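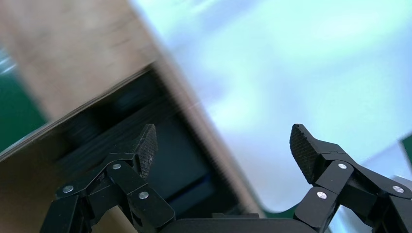
Fathima Howlader says she still goes down to the creek whenever it rains, just to watch it stay where it belongs. She has lived on the low side of Mirnden for 18 years, and for most of them a hard rain meant moving the car uphill and carrying the rugs upstairs.

What changed is under the street, and it's a lovely piece of work! The old culvert at Rera Road was a single pipe, far too narrow for a creek that drains half the town, and every big storm backed up behind it. Engineers from Verschueren took it out and put in a wide concrete box with a natural gravel bottom, so the water slows down and fish can swim straight through (there were trout upstream by the first spring, which had the whole design office grinning).

Then there's the meadow at Zosholm, my favorite part. The crew cut the bank down along 200 yards of creek and let the ground behind it become a floodplain again. They planted more than 1,000 willows and alders, most of them as bare sticks pushed into the mud in February, and they've taken off like you wouldn't believe. In a big storm the meadow fills up, holds the water for a day or so and lets it trickle back out through a notched stone weir.

The box was sized for the 100-year storm, with a little room to spare for leaves and branches. Next the town wants to tackle the ditch behind the school, where the survey stakes are already in the ground.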